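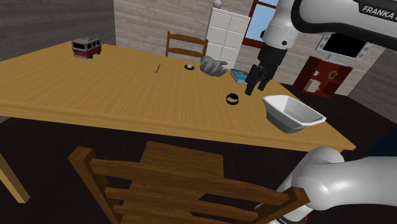

Última alteração desta página: 31/07/2022

Relatório de projeto: porque é que ninguém janta à mesa

O nosso grupo propôs-se estudar os hábitos de refeição nas residências de estudantes. O tema foi escolhido às onze da noite, na véspera do prazo, a comer massa fria em cima de uma cama, o que já constituía trabalho de campo. Visitámos duas residências, a Colombo e a Trornton, e pedimos aos moradores um diário de jantares durante quatro semanas de novembro. A maioria entregou o diário. Um entregou uma lista de compras, que arquivámos na mesma.

A hipótese inicial, defendida com ardor pela Serena Marino, era a de que se come no quarto por falta de mesa. Infelizmente, ambas as residências têm mesa. Na Colombo serve para pousar correio, capacetes e uma impressora avariada desde tempos imemoriais. Comer ali exige negociação prévia.

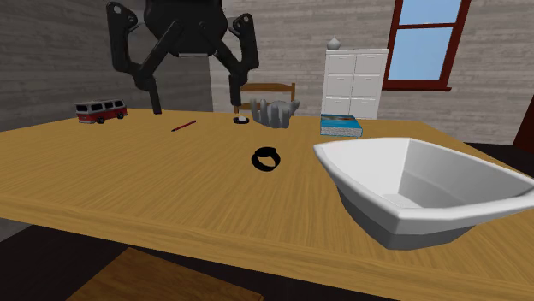
Núcleo de Estudos do Quotidiano, Departamento de Sociologia

Os diários mostram que o jantar em conjunto depende sobretudo de alguém cozinhar a mais. Quando o Tullio Valentini fazia arroz para um batalhão, por erro de cálculo, a mesa da Trornton enchia-se em minutos e a impressora da Colombo continuava sozinha. A televisão teve menos influência do que esperávamos. A escala de limpeza teve bastante: nas noites em que o nome do responsável estava afixado, o responsável jantava fora.
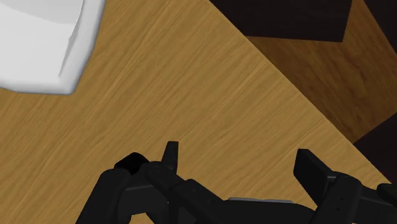 Quanto às limitações, são várias. O Tullio era simultaneamente investigador, informador e cozinheiro, e o professor Leonidas Margaritis sublinhou isto a vermelho, duas vezes. Também não registámos os pequenos-almoços, por não haver ninguém do grupo acordado a essa hora. Para o próximo ano, sugerimos alargar o estudo à residência Brunddale, que tem fama de jantar às seis da tarde.

Comentários

Rosario Mazza: A impressora não está avariada, falta-lhe tinta. Já avisei.

Lucrezia Costa: A lista de compras era minha. Podem devolver?

Tullio Valentini: O arroz não foi erro de cálculo.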